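Back Kitchen, Ollden House: Counter and Washing-Up Corner

Gallery page, 12 entries. Text by Haris Yordanov.

The back kitchen at Ollden House was redone over the winter and has been in daily use since August. It is a narrow room off the main hall, used for washing up after lunches and for soaking vegetables before the Tuesday supper. The front kitchen has its own page. Captions for the back kitchen are collected on this one, in the order you would meet things walking in from the hall.

The work was planned by Eckhard Vogler, who also did the pantry. The counters came from Udard, the taps and drain fittings from Zetarow. The total for the counter, including cutting and delivery, was 688. The old counter was 4 inches shallower, and the large basins used to hang over the front of it.

1. Doorway
The door was rehung to open into the hall. The old hinge holes were filled and painted over. The threshold strip is the original one.

2. Shelves by the door
Bowls on the lower two, trays on edge above. The top shelf is for things used once or twice a year, mainly the fish kettle and the jam pans. The brackets were reused from the pantry.

3. Counter
Gray with a stone pattern, veined in white and a rusty orange. The veins are irregular, and in places the white spreads into a paler haze. We looked at a plain gray as well, but every crumb showed on the sample. This one is more forgiving and still wipes down quickly. It does throw back a bit of glare under the lights.

4. Wall edge
Pale wall panel with a tint between lavender and gray, matte, and a narrow white trim where it meets the counter. The trim has picked up a few small dark marks and one brownish spot. Eckhard thinks it should be replaced with a wider strip. For now it gets scrubbed with baking soda and left alone.
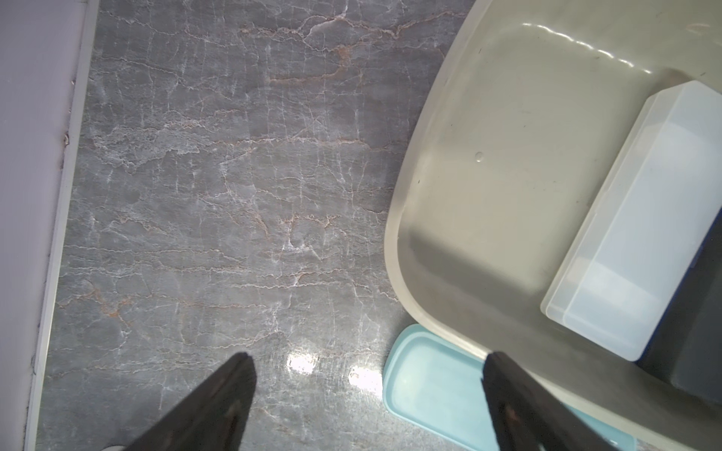 5. Basins
The large basins are for soaking greens and rinsing rice. Please don't use them for floor water. There is a bucket for that under the sink. After use they should be rinsed and turned over on the rack, and stacked only once they are dry, or they stick together and it takes two people to get them apart.

6. Lids
Lids live in the crate at the end of the counter. They are not matched to the basins by number anymore, so try one, and if it doesn't seat, try the next. Cracked ones go in the bin.

7. Sink
Deep single bowl. The old double sink was never wide enough for the roasting pans. The strainer lifts out and should be emptied at the end of each shift. The tap is stiff in the cold direction and has been since it was fitted. Zetarow sent a new cartridge, which has yet to go in.

8. Drying rack
Wall-mounted, above the drainboard. It holds 12 dinner plates and not much else. Pots go on the towel beside it.

9. Window
Painted shut for years and now opens again. Ásgeirsdóttir freed the sash and replaced the cord. It needs to be propped with the block on the sill, as the cord on the left side is still the old one.

10. Under the counter
Open on the left, with a curtain on the right. Rice and flour bins are kept on the open side so they can be rolled out. Cleaning supplies stay behind the curtain.

11. Floor
Sheet flooring, laid in one piece. The seam people ask about near the sink is a scratch from the day the stove was moved.

12. Hooks and aprons
Hooks are on the back of the door. Aprons are washed on Wednesdays with the dish towels. If yours has a name in it, hang it on the top row.

Still to do: the tap cartridge, the second sash cord, and a decision on the trim. Paint for touching up the walls is in the pantry, on the bottom shelf, in the can with the white lid. Stir it well before use, and put a sheet over the counter first.

Corrections to the captions can be left with Haris at the front kitchen.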